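Search this site Search

Week 5 handout: Color and surface in small rooms
By Kadri Vītola
Tuesday, December 24, 2019
6 min read

This week covers wall color, floor pattern and how the two work together in rooms under fifteen square meters. Read it before the studio session and bring your paint cards. The section on lighting from last week still applies, so keep those notes with you.

1. Terms

Hue is the name of the color: red, blue, yellow-green. Value is how light or dark it is. Saturation, sometimes called chroma, is how strong or gray it is. Most mistakes in student schemes are mistakes of value. Two colors that look very different on a card can have the same value, and when they are placed next to each other the edge between them goes soft. Squint at your samples or take a black and white photo of them to check.

Undertone is the second color you notice when a paint is placed beside others. Grays usually lean blue, green or violet. Beiges lean pink or yellow. An undertone is hard to see on one card alone. Always compare at least two.

2. Dark walls

The usual advice is to paint a small room white. White reflects the most light, but a room with one small north window does not have much light to reflect, and white in that room goes gray by the middle of the afternoon. A dark or middle value can be the better choice. It hides the corners, and the eye has a harder time judging where the wall is.

Points to settle before you choose a dark wall:

- Where is the window, and which wall faces it? The facing wall gets the most light and shows the color closest to the card.
- What is the sheen? Flat paint hides uneven plaster but marks easily. Eggshell is the normal choice for a dining area.
- What happens at the ceiling? A white ceiling over a dark wall makes a hard line. Carrying the wall color up, or using a lighter mix of it, softens that line.
- How many coats? Plan on 2 over a tinted primer. Over white primer, deep blues and greens often need more.

Gerrit Postma's rule for sample boards is to paint them large, leave a white border and move them around the room over a full day. Do this for the Bruken apartment exercise. Do not paint samples straight on the wall, where the old color surrounds them and changes how you read them.

3. Wood floors as color

Treat a wood floor as a color with its own undertone. Oak leans yellow, walnut leans brown or slightly violet, and many stained floors lean orange. The floor is often the largest single area of warm color in the room.

Orange and blue sit opposite each other on the color wheel. A blue wall will make a warm floor look warmer. If the client already thinks the floor is too orange, a strong blue will make the complaint worse. A gray-green is safer.

Pattern matters as well. Plank floors have a direction and pull the eye along their length. Herringbone has a direction too, but a weaker one. Basket weave has none, as the blocks alternate, and it suits square rooms and square furniture. Small blocks make a busy surface, so keep rugs and fabrics plain. 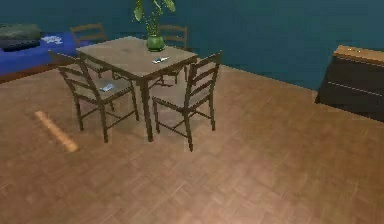
Fig. 1. Deep teal walls with warm brown basket-weave parquet.

4. Furniture between the two

Furniture stands against the wall color from some angles and against the floor from others. Check the value of each piece against both. A piece that matches the floor too closely will seem to sink into it. Dark legs or a lighter top are enough to separate it.

Plants count as a color. Green beside blue or teal is a close relationship and reads as calm. Green beside red is a strong contrast.

5. Exercise

Use the Goossens plan from the June folder. Prepare two schemes for the dining room, one with a light wall and one with a dark wall. Keep the floor the same in both. For each scheme hand in:

- a painted sample board, 26 cm on the short side
- a black and white photo of the board
- half a page on value and undertone

Reading: Bender, chapter 5, up to the section on stair carpets. The Suron paint cards are in the drawer under the plan chest. Sign them out and return them in order.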